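Looking after golf clubs and shoes at home

Most of the wear on a set of clubs happens between rounds. The notes below cover cleaning, regripping, shoe care and winter storage, using things found in an ordinary kitchen or garage. They apply to irons, wedges and metal woods. Persimmon heads need different treatment and are left out.

Cleaning irons and wedges

Fill a bucket with warm water to a depth that covers the heads but stays below the ferrule, the plastic collar where the shaft enters the head. Add a small squirt of washing-up liquid. Stand the irons in it for five minutes. Hot water softens the epoxy that holds the head on, so if the water is too hot for your hand it is too hot for the club.

Work along the grooves with a nylon brush. An old toothbrush is adequate. A wire brush will mark chrome plating and should be kept for the barbecue. Dried clay that resists the brush can be lifted with a wooden cocktail stick. Rinse, then dry the head and the lower part of the shaft with a towel.

Raw, unplated wedges will rust on the face whatever you do. If the colour bothers you, wipe them with a trace of light machine oil before putting them away and wipe it off again before play.

Metal woods

Never soak these. Water can enter through the hosel screw and sit inside the head. Use a damp cloth, then a dry one. Check the torque screw on adjustable drivers at the same time, using only the wrench supplied. It clicks when tight. Stop there.

Grips

A grip that feels shiny has usually collected hand cream and sweat. Wash it with warm soapy water and a cloth, rinse and let it dry overnight away from a radiator. If it still feels slick, replace it.

To replace a grip:
Cut the old one off with a hooked blade, always pushing away from the body.
Peel off the old tape. A hairdryer on a low setting helps, but on graphite keep it moving.
Apply new double-sided tape and fold the excess into the butt end.
Plug the vent hole with a tee, pour solvent into the grip, and tip it over the tape.
Slide the grip on in one movement and align it within 30 seconds.

Leave it to set overnight. White spirit works as the solvent but dries slowly. Ventilate the room and put a tray on the floor.

Yolanda Toledo, who regrips for members at Lidbridge, weighs each grip before fitting and rejects any that differ from the rest of the batch by more than 2 grams. For a handicap golfer this is optional.

Storing the small items

Balls, gloves, tees and pitch-mark tools are better in drawers than in bag pockets, where damp collects. Use a shallow drawer for gloves, laid flat, and a deeper one for balls. A sheet of non-slip liner stops balls rolling to the back each time the drawer is opened. Keep solvent and grip tape elsewhere.

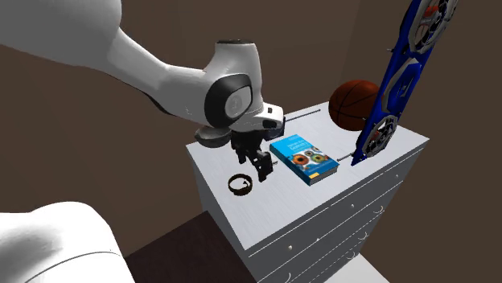 White chest of drawers with the arm's gripper open over the top.

Gloves should be dried flat at room temperature and reshaped by hand while slightly damp. Putting them on a radiator makes the leather stiff and it will split at the thumb seam. Two gloves used on alternate holes will outlast two used one after the other.

Shoes

Remove the insoles after every wet round. Stuff the shoes with newspaper and change it after an hour. Brush off grass once it has dried.

Soft spikes should be changed when the legs no longer reach past the centre. Clean the threads in the socket with the cocktail stick before fitting new ones. A seized spike will often turn after a drop of penetrating oil and half an hour's wait.

Winter

From November onwards a bag left in an unheated garage or a car boot will pick up condensation. Bring it indoors. If there is no room, take the clubs out of the bag, remove all headcovers and stand the clubs in a dry cupboard with a tub of moisture absorber. Joscha Heitmann at Skokley uses plain rice in a sock, changed monthly, and finds it does the job in a small cupboard.

Electric trolley batteries should be stored according to the maker's instructions. Lead-acid types generally need a full charge and an occasional top-up. Lithium types are usually left part-charged.

Note the date of each regrip on a strip of masking tape under the headcover or inside the bag pocket.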